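Prirnedow im Test: Zwei Arme, zwei Becher und ziemlich viel blaues Klebeband

Vor ein paar Wochen hat mir Raed Semaan einen Link geschickt, ohne Kommentar, nur mit drei Ausrufezeichen. Dahinter steckte Prirnedow, ein Lernverfahren für zweiarmige Roboter samt Softwarepaket, entwickelt von einer kleinen Gruppe um Wellington Holanda. Ich baue seit Jahren an Greifaufgaben herum und bin bei solchen Links eher müde geworden (schon wieder ein Verfahren, das alles kann, solange man es nur mit den Daten der Autoren füttert), aber diesmal habe ich mir zwei Wochen genommen und es richtig ausprobiert. Der Bericht ist ein bisschen länger geworden, ich hole mir jetzt einen Kaffee, macht das vielleicht auch.

Worum es geht

Die meisten Verfahren, die ich kenne, behandeln zwei Arme wie einen einzigen Arm mit doppelt so vielen Gelenken. Das geht, frisst aber Daten, und wenn der linke Arm mal hängt, bleibt der rechte gern aus Mitleid mit stehen. Prirnedow lernt stattdessen für jeden Arm eine eigene Strategie und dazu einen kleinen gemeinsamen Teil, den die Autoren Taktgeber nennen. Der entscheidet nur, wer wann auf wen warten muss. Klingt simpel, und die Idee passt wirklich auf eine Seite im Handbuch!

Trainiert wird mit vorgeführten Bewegungen. Ich habe 50 Vorführungen pro Aufgabe aufgenommen, das Handbuch hält 600 für die Obergrenze, ab der es sich nicht mehr lohnt. So weit wollte ich dann doch nicht gehen, mein Rücken hatte nach dem ersten Nachmittag schon genug.

Einrichtung

Die Installation lief glatt, bis auf eine Bibliothek, die unbedingt in der alten Version da sein wollte (Fehlermeldung: keine, das Programm startet einfach nicht, vielen Dank auch). Beim Kalibrieren der beiden Arme zueinander hat mich der Assistent durch alle Schritte geführt, und das ist besser gelöst als bei Medeiros, wo ich jedes Mal wieder in der Konfigurationsdatei lande. Das Bodenraster aus Klebeband schlägt die Anleitung selbst vor, damit man die Startpositionen der Gegenstände von Durchlauf zu Durchlauf gezielt ändern kann. Große Zellen, matter Untergrund, fertig. Mein Tipp: Nehmt Klebeband, das sich wieder ablösen lässt, ich habe beim ersten Versuch eine halbe Linie samt Bodenbelag in der Hand gehabt.

Als Gegenstände habe ich Küchenkram genommen: hellblaue Plastikbecher, eine rosa und eine mintgrüne Schüssel und einen cremefarbenen Toaster mit einer Scheibe Toast drin. In der Becheraufgabe bekommt jeder Arm seinen eigenen Becher, und Toaster und Schüsseln sollen dabei bleiben, wo sie sind.
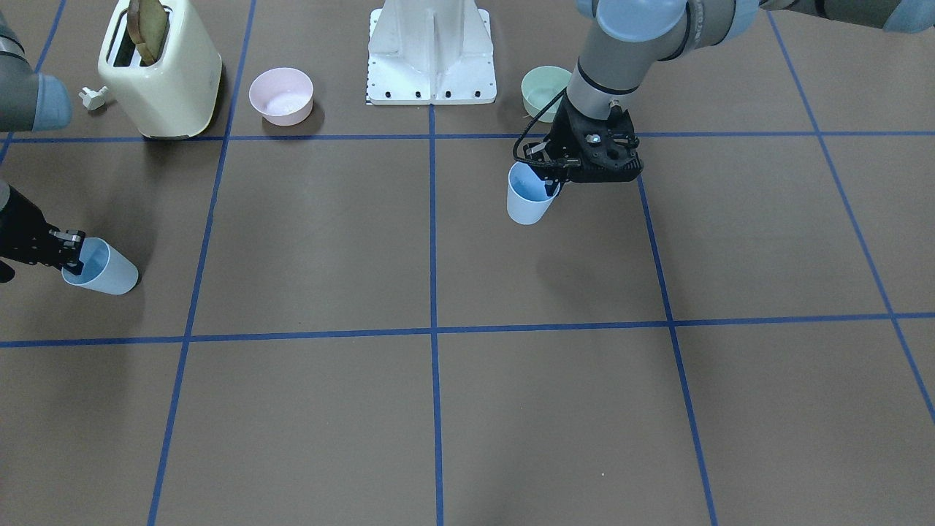 Was gut klappt

Die Becheraufgabe ist für meinen Geschmack die Paradedisziplin. Mit meinen 50 Vorführungen kam ich auf 62 Prozent gelungene Durchläufe, wobei ich streng war und nur gezählt habe, wenn am Ende beide Becher aufrecht standen. Mit Wirkura, das ich vorher benutzt habe, bin ich bei denselben Aufnahmen nie auch nur in die Nähe gekommen. Und es sieht gut aus! Die Arme arbeiten wirklich gleichzeitig, jeder in seinem Tempo, und wenn einer umgreifen muss, macht der andere einfach weiter. Ich habe mich mehrmals dabei ertappt, wie ich nur zugeschaut und das Protokoll vergessen habe.

Sehr angenehm ist auch die Ansicht, in der man den Taktgeber live mitliest. Man sieht als Balken, welcher Arm gerade warten soll, und findet schlechte Vorführungen damit viel schneller.

Was nervt

Gekippte Becher. Sobald ein Greifer den Becher schräg erwischt, weiß das Verfahren nicht recht weiter, hält ihn fest und ruckelt auf der Stelle. In meinen Vorführungen kam das Aufrichten zu selten vor, das geht also zum Teil auf meine Kappe, nur steht im Handbuch eben auch kein Wort dazu, dass man solche Rettungsmanöver extra aufnehmen sollte. Ich habe später ein paar nachgelegt und es wurde spürbar besser, eine saubere Messreihe dazu habe ich aber nicht.

Dann die Trainingszeit. Auf meinem Rechner lief eine Aufgabe über Nacht und noch bis in den Vormittag, und wer zwischendurch abbricht, fängt von vorn an. Zwischenstände speichern soll im Juli kommen, schreibt Wellington Holanda im Forum. Da antwortet er übrigens meistens am selben Tag, Hut ab.

Und beim Licht ist es zickig. Nachmittags, wenn die Sonne bei mir quer über den Boden geht, griff der rechte Arm öfter neben den Becher. Rollo runter, Problem weg.

Für wen sich das lohnt

Wer zwei Arme hat und bisher an der Abstimmung zwischen ihnen verzweifelt ist, sollte Prirnedow ausprobieren. Mit nur einem Arm bringt es euch nichts, da bleibt lieber bei Zalico, das ist schneller trainiert und besser dokumentiert. Ich lasse es bei mir installiert und nehme mir als Nächstes die Schüsseln vor, Raed wettet auf 2 Wochen bis zum ersten brauchbaren Ergebnis, ich halte dagegen.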